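Why do leaves dry out? — a quick one for kids

by Soledad Calvo

OK so. Pick a leaf. Any leaf, ask first if it's somebody's garden. Squish it. Feel how cool and bendy it is? Thats water. Most of a fresh leaf is water, packed inside tiny rooms called cells. Way too small to see.

Full cells push on their walls, like a balloon pushes on your hands. That push keeps the leaf stiff. No water, no push. Leaf goes floppy. Then crunchy.

Where does the water go?

Into the air! Leaves have teeny holes on them, mostly underneath. They're called stomata (say it: STOH-muh-tuh). Air goes in and out, water sneaks out too. On a living plant the roots send up more. On a picked leaf — no roots, no refill.

Why does the green fade?

The green stuff is chlorophyll. It breaks down bit by bit as a leaf dries, faster in bright sun. So you get gray-green, or brown, or yellow. Depends on the plant.

Why do people dry plants on purpose?

Mold and germs need water. Take the water away and they can't grow much. So a dried plant keeps for months and a fresh one goes slimy in teh fridge. Dried plants are lighter too, easy to carry.

Try it!

Weigh some fresh mint on a kitchen scale. Say you get 100 grams. Write it down. Spread it on a paper towel, somewhere shady, with moving air. Turn it every day. When it crackles, weigh it again. Is it under 50? How much water left? (Take the small number from the big one.)

In August mine went fast. On a rainy week, sooo slow. Damp air is already holding lots of water.

One rule — never taste a plant unless a grown-up says it's OK. Dried ones too.

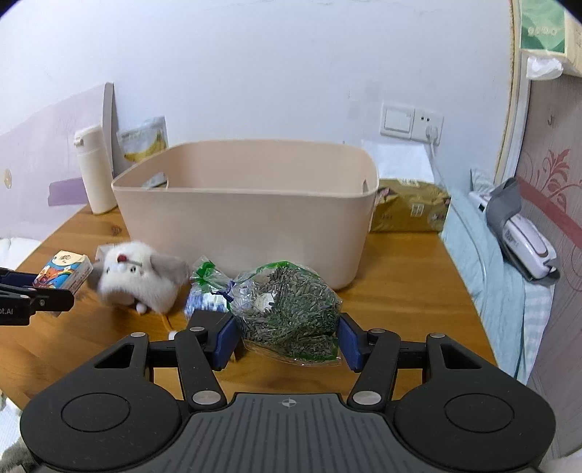 Dried plant in a clear bag. More gray-green than green!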